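Workshop tips: teaching the arm a pick by hand

Before you start
Clamp the bin to the bench. If it creeps a few millimetres between demonstrations, the earlier ones are no good to you. Spring clamps on the rim are fine for light work.

Run the arm's cables in a wide loop and move every joint through its reach once, slowly, watching for snags. Tape the cables if they drag.

Guiding by hand
Hold the arm behind the wrist, never by the fingers. Go slower than feels natural. Stop for a full second above the item, then go straight down. Keep your other hand out of the bin.

If the arm feels heavy, check the payload setting. We lost most of a day in May to a gripper weight entered as 500 grams too light.

Guiding by remote
Stand where you can see the fingertips and the near wall of the bin together. Drop to low speed for the last bit of the approach. Put the pendant down with its cord clear of your feet.

What to put in the bin
Mix your shapes. A ball rolls, a bowl needs one finger inside the rim and one outside, and soft toys fold. Leave gaps at first and crowd things later. Shift the items after each run.

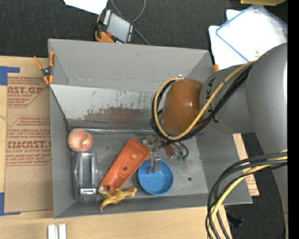

Gripper over the blue bowl, bin clamped at the back.

How many runs
For one item we get a usable pick from 27 demonstrations. The Jillosby bench got by with 11, but their items were all the same colour and size. Throw out any run where you bumped the wall.

Saving
Name files by item and run number, and copy them off the controller before you shut down.

Updated 12/12/25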